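Lonamach Community Newsletter
22 March 2022

Setting Out the Produce Stand: How We Do It Now

The practice shop at Lonamach has been open for most of a year, and the produce stand is the part of it that gets handled most. People come in to learn how to shop with a list, how to stock a shelf, or how to serve at a counter, and nearly all of them pass the vegetables at some point. By the end of a busy session the peppers have wandered into the cabbages and there is usually a carrot on the floor. This item sets out how the stand should be left, what has changed since September, and what we would like from anyone who uses the room.

First, some background for readers in Ciltport who have not been over yet. The shop takes up the back half of the ground floor at the Hutchins building. There is a till, a short run of grocery shelves, a counter with a scale, and the stand. We have 91 pieces of play food and pretend produce on the inventory, and the list is taped inside the door of the supply cupboard. Most of it was bought in one order from Zivano. The rest came in boxes from a nursery school that was closing its home corner, and those pieces are smaller and brighter, so they live in the blue tub and don't go out with the others.

The old arrangement was a folding table with plastic trays on it. It did the job, but the trays slid around when anyone leaned on the table, and there was no way to tell one section from another except by what happened to be in it. A learner who was asked to put the onions back had no fixed place to put them. We tried paper labels, which curled up and came off. In the winter the board agreed to replace the table with a proper display stand, and it went together in one afternoon.

The new stand has open bins on the lower part and a shelf above. The bins are the main thing. Each one has a rim high enough to stop things rolling out and low enough for someone seated to reach over, and the person filling the bin can tell when it is full by looking at the rim.
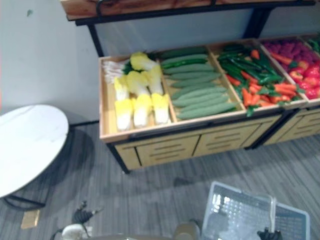

Sorting is what we spend the most time on in sessions, and the order of the bins matters for it. We keep the big, light pieces at the left and work toward the smaller ones at the right. Beginners start with the napa cabbages. They are easy to pick up, they have an obvious top and bottom, and with the pale ends facing the front it is plain which way round the next one goes. The green onions go in the far left corner of the same bin. Cucumbers come next, laid side by side and all pointing the same way. After that come the chili peppers and the carrots, which share a bin, and this is where people are asked to do some actual picking through.

Several session leaders have asked whether the peppers and carrots ought to be separated. We talked it over and decided to leave them together, with the peppers toward the back and the carrots toward the front. A mixed bin gives learners something to search in. If the shopping list says carrots, they have to move a pepper or two to get a good handful, and that is closer to what happens in a real market than reaching into a bin where everything is the same. Leaders who want an easier start can take the peppers out before the session and put them in the spare basket under the counter. Please put them back afterward.

The cucumbers are the piece of the stand that takes the most care. Laid parallel they sit well and look good. Dropped in any old way they take up twice the room and start to climb over the rim. We ask that whoever closes up lays them out again by hand. It takes a minute or so. Start at the back edge of the bin and come forward, and don't push them tight. If they are wedged in, a person with a weak grip can't get the first one out.

The upper shelf is for things in use. Shopping baskets, list cards and the paper bags can go up there during a session. It should be cleared at the end of the day. The black rail along the edge is there to keep things from sliding off and is not a place to hang coats, bags or aprons. There are hooks by the door for those. We have had one apron tied to the rail for so long that it was dusty.

Now for cleaning. Play produce picks up a film from hands, and the long peppers are the worst for it because every groove holds a little. Once a week everything comes out of the bins and gets wiped with a cloth and warm water with a drop of dish soap in it. Don't soak the pieces. Some have a seam where water gets in, and then they drip for days. Lay them on a towel on the counter and leave them until they are dry all the way round. While the bins are empty, brush them out with the hand brush and wipe the wood with a barely damp cloth. Strong sprays are not to be used on the stand. There is a bottle of the right cleaner in the supply cupboard with a green cap, and if it runs out, plain water will do until the next order.

The full clean takes almost 4 hours if one person does the whole shop alone, which is why it is better shared. The stand by itself is a much smaller job. If two people take it, one can wipe while the other dries and sets out.

Missing and damaged pieces should be written in the book by the till. Write what it was and the date. A short note is fine. In the past pieces were quietly thrown away when they split, and then the inventory was wrong and a whole morning was lost looking for an eggplant that had gone out with the trash. Split pieces can often be glued. Leave them in the repair box and they will be looked at.

We have been asked more than once why we don't use real vegetables. We do, on the first Friday of the month, when the cooking group shops from the stand and then goes across to the kitchen. On those days the play produce is boxed up completely and stored, so that there is no mix-up about what can be eaten. The rest of the time the pretend kind makes more sense. It doesn't spoil over a weekend, it can be dropped, and the same items can be set out for three groups in a row without anyone running to the store. Its weak point is weight. A pretend cabbage is a good deal lighter than a real one, and learners who are practicing for paid work should know that before they lift a full crate for the first time. The training crates in the corner have sandbags in them for that reason.

A few words on how the stand is used in the different sessions.

The shopping group works from list cards. Each card has up to 7 items on it, in words on one side and drawings on the other. Learners choose which side to use. The leader should check before the session that everything on the cards is really out on the stand, as it is discouraging to search for something that is sitting in the cupboard.

The stocking group starts with the bins empty and everything mixed together in crates. They fill the stand from left to right. There is a printed plan of the bins on the wall by the cupboard for anyone who wants to check. Some learners like to work from memory and look at the plan only at the end.

The counter group uses the scale and the bags. They take produce from the stand as customers bring it and return it to a holding crate, and the crate is sorted back into the bins when the group finishes. Please don't leave the crate for the next group. It has happened on 4 occasions this year that a shopping session began with half of the stand in a crate behind the counter.

Children visiting with families are welcome to play in the shop when no session is on. We ask the adults to stay in the room and to help put things back. It doesn't have to be perfect. The leader of the next session will tidy up the cucumbers.

There is still some room in the budget, and we are taking suggestions for what to add. So far people have asked for lemons, garlic, and a second kind of onion. Potatoes have been mentioned a lot. Our worry with potatoes is that they roll, but with the rims on the new bins this may be less of a problem than it was on the table – we will try a few and see. Price tickets are also on the way. They will clip to the front of the bins and can be changed without tape.

Suggestions can go in the box at the front desk in Hutchins or be given to any session leader. The shop is open for visits on weekday afternoons when the sign is out, and groups from Ciltport should call the desk ahead so that the ramp door is unlocked when the van arrives.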